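Community Fundraising by a Small Shop: The Case of Careck Outdoor Supply
Student project report, Business and Community module
Oct 2, 2025

1. Purpose of the project

In this project we studied how a small hunting and fishing shop in Sakley collected money for the family support fund of the Steltlow rescue station. We wanted to learn whether a raffle brings more than a simple collection box, and what the shop receives from it.

2. Method

We prepared a short questionnaire for customers and left it at the counter during 4 weeks. We received 182 filled forms. The owners also gave us permission to read their sales notes from last December, when the raffle was held.

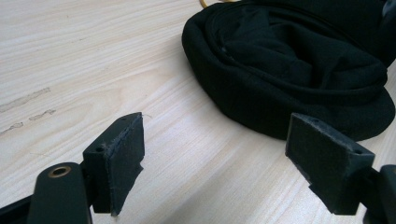 The questionnaire had six questions. Two of them were not clear enough, and many customers left them empty, so we did not use these answers.

3. Results

The raffle collected 2065 dollars. The main prize was a fishing rod with a one-year membership at the Mac Mathúna lake club. The collection box, which stood in the shop for the same period, brought nearly 40 dollars. Most customers who bought a ticket wrote that they knew the rescue station already. Fewer of them mentioned the prize as their reason.

4. Limits

We asked only people who came into the shop. The opinion of people who bought tickets at the lake club is missing. We also could not compare the result with an earlier year, as the shop had no raffle before.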